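Early Childhood Practice, Unit 4: Setting Up Water Play
Instructor: Wing-yan Lai, Dristhorpe 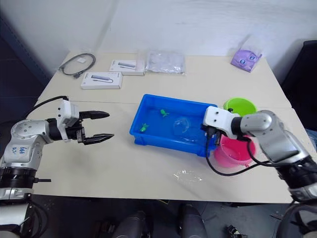 Fig. 1. Shallow blue tray with a little water, two green toy figures, bowl and bucket to the right.

Water
Keep it low. For the Tuesday lab, measure the depth before and after the session and write both on your sheet.

Containers
Put pouring containers beside the tray, within a child's reach. Different colors help when you give directions — "use the pink one" is easier to follow than "use the big one."

Toys
Start with 5 or fewer. Add more only when play slows down.

Cleanup
Empty the tray, rinse the toys and stand everything on end to dry. Wipe the tabletop, including any seam.

Reading: Fülöp, chapter 6, on pouring and early measurement. Bring one question to the discussion.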